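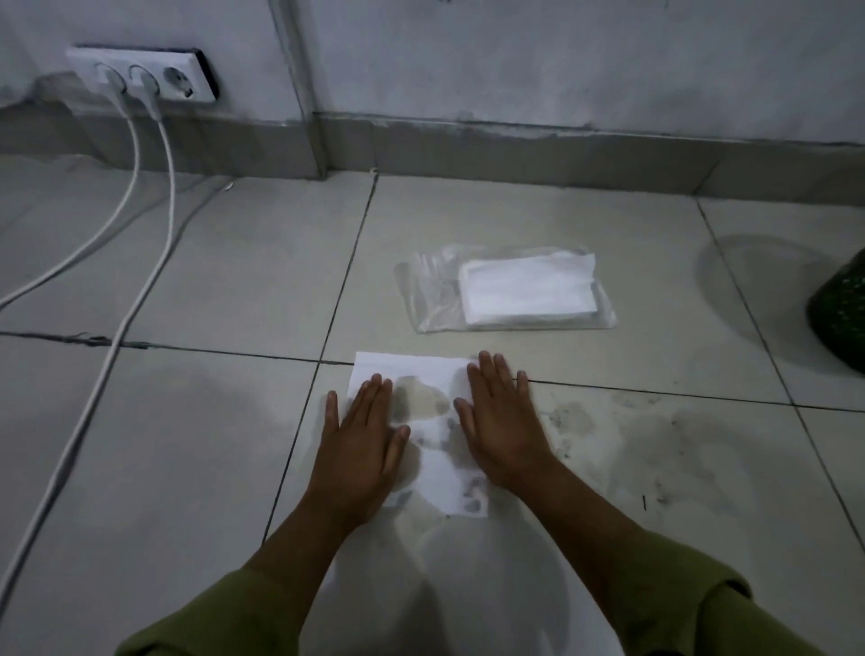
Re: Stirkley Hotel – sale

Kamala Thomas wrote:
> Is Mutari really selling? 68 rooms, wasnt it?

Yep, 68. On the books with Arancibia since October 5, 2026. Bar included, function room too.
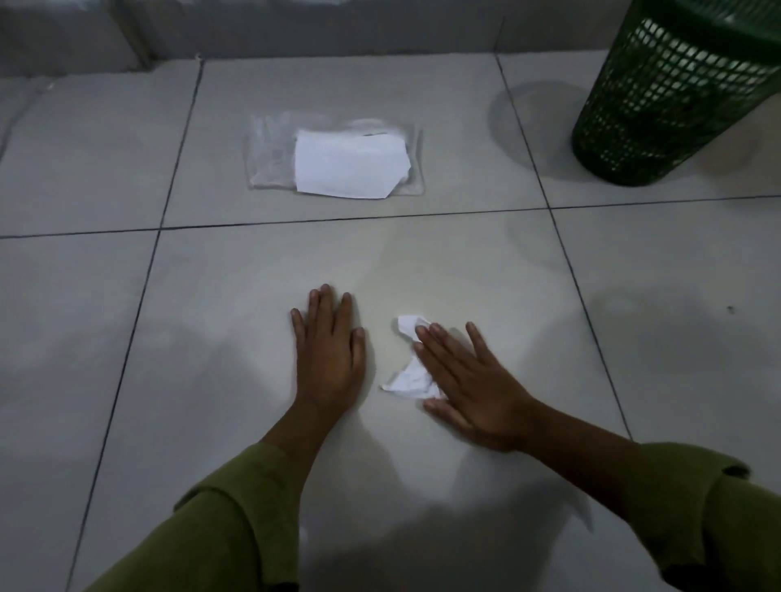
Will the November bookings be honored?
Mutari says they all carry over to the new owner.

Freehold, no chain tie. Atard looked at it – passed. More when I hear teh price. 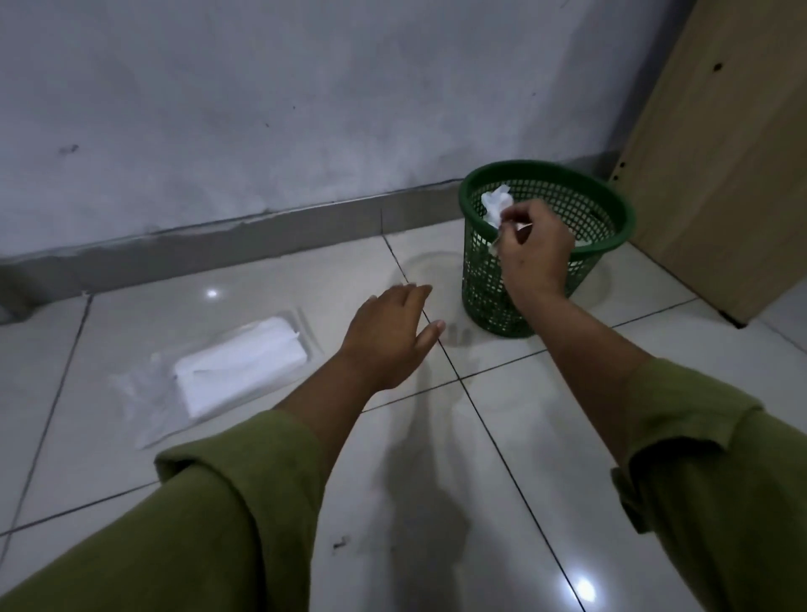
Tissue going in the green wastebasket

Viewings thru the agent only pls.

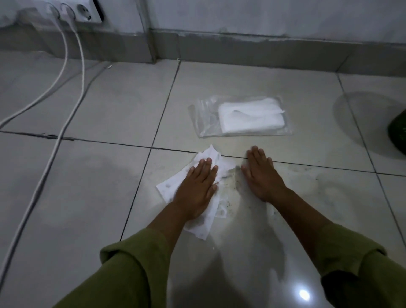 Wiping the floor tiles

Print this message | E-mail this message

Recent on this list:
Bar license transfers
Atard lease renewal
Linen suppliers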